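The Friendship Society That Outlived Its Friends

The first thing I ever stole from an archive was a song. I didn't take the paper, I should say (Rawiri Kingi, who runs the reading room at Pedness, would have had my head). I copied the tune out in pencil and hummed it all the way to the bus, and I've been humming it on and off ever since. It's called "Greetings to Clalten," it has 6 verses, and it was written by a dentist.

I'd gone to Pedness looking for something else entirely, a shipping dispute, very dull. Rawiri brought me the wrong box. Inside were the minutes of the Pedness and Clalten Friendship Society, which for most of the Cold War was the only regular contact between two port towns whose governments were barely on speaking terms. Choirs went back and forth. So did chess players, a puppet theater, and one very seasick brass band. I forgot the shipping dispute within the hour.

If you've read the big histories of cultural diplomacy, you know how they tend to go. There's a ministry, there's a plan, there's a ballet company, and somewhere in the wings a man in a gray suit is writing down who talked to whom. All of which happened! But the ministry doesn't come up much in the Pedness box. What comes up is luggage. Whose trunk went to the wrong pier. Whether a cello counts as a passenger. There's a whole year of letters about a piano that Clalten had promised to tune and, in the opinion of our visiting pianist, had only dusted.

I loved those letters. They're written by people with no training in diplomacy who are trying very hard to be polite in somebody else's language, and the politeness gets stranger the crosser they are. "We embrace you and your piano," begins one from the Clalten side, and then goes on for four pages about humidity.

The Society was at its largest in the early sixties, when it had 58 paying members and a room over a hardware store on Gaber Street. You paid your dues, you got a newsletter, and every December you got the Exchange Evening, with a lecture, slides, and supper. I've read the notes for a good many of the lectures and I can't recommend them. The slides, though, are wonderful. Clalten's photographers seem to have been told to send pictures of the new power station, and they did, but they also kept slipping in their own kids, their dogs, a picnic in the rain.

Food turns up everywhere once you start looking for it. The visitors wrote home about our bread (too soft) and our coffee (too weak), and our people wrote home about soup, at length. The gifts that went over on the boat were nearly all edible, and nearly all the thank-you notes are about those gifts and hardly mention the concerts. I came to think of the supper table as the real embassy, and I started reading the menus before I read the speeches.
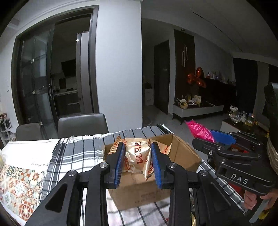

Fortune Biscuits in gold foil, and more packets in the box.

Then it all got harder. In the late sixties there was a row over a visa, and the puppet theater was turned back at the border with its puppets already through. The puppets spent the winter in Pedness without their puppeteers. They were kept in the hardware store, and the newsletter printed regular updates on their health. I read those updates as a joke the first time. On the second reading I wasn't so sure. There's a line in one of them about how the smallest puppet "is looking toward the harbor," and I had to get up and walk around the block.

What did the governments make of it? Less than I'd hoped, frankly. I filed my requests and waited, and what came back was a thin folder with a lot of black ink in it. As far as I can make out, our side thought the Society was harmless and slightly embarrassing. The Clalten side's files are at Trerneck, where the provincial archive moved after the flood, and I spent a week there with a dictionary and a sandwich. Their man in the gray suit did exist. He attended more than 40 rehearsals of the mixed choir and by the end of his reports he's complaining about the tenors.

I asked Rawiri once whether he thought any of it had mattered. He's not a man who likes big questions before lunch. He told me his grandmother had sung in the choir, that she'd kept up a correspondence with an alto in Clalten for the rest of her life, and that neither of them ever wrote a word about politics. "They wrote about knees," he said. Then he went off to find me another box.

Historians get nervous around this kind of thing, and I understand why. You can't put knees in a treaty. There were something close to nothing in the way of official results, no trade deal, no joint declaration, and when the two capitals finally did start talking again it was over fishing rights, and the choir wasn't invited. I've had a colleague tell me, quite kindly, that I've written a book about a supper club.

Well, maybe I have. But I keep going back to the subscription ledger. Even in the worst years, with no boats and no visas and the piano presumably going flat, people on Gaber Street went up those stairs and paid their dues. The last entry is in the same handwriting as the first, a good deal shakier, and next to it is written "for the piano."

The dentist's song is being sung again this spring, by the way, by a school choir in Clalten. They've dropped verse four, the one about the power station. I'm going over on the ferry to hear it, and I've been asked to bring cookies.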